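11 January 2023
By the Cumby Workshop Desk

Setting up your Palomino label printer, part 2: loading the roll

I've set up more of these than I can remember, and the roll is where most people get stuck. Clear yourself a bit of table first – you'll want room for both elbows.

1. Switch the printer off and unplug it. Wait 30 seconds.
2. Press both side tabs and lift the lid.
3. Drop the roll in with the labels facing up. I use the Grandier 858 rolls, which fit without the spacer.
4. Pull out about 2 inches of paper and tuck it under the guide.

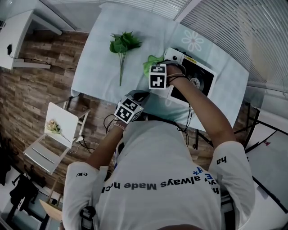
5. Close the lid until both tabs click. If only one clicks, open it up and start over from step 4.
6. Plug in, switch on, and hold the feed button until a blank label comes out.

Note: If you bought yours from Rumness before last September, the feed button is the small one at the back. Mine is, and I still reach for the wrong one!

Caution: Keep your fingers away from the cutter blade, even with the power off. And please don't yank a jammed label backward – open the lid and ease it out the front.

Paper size settings are in part 3.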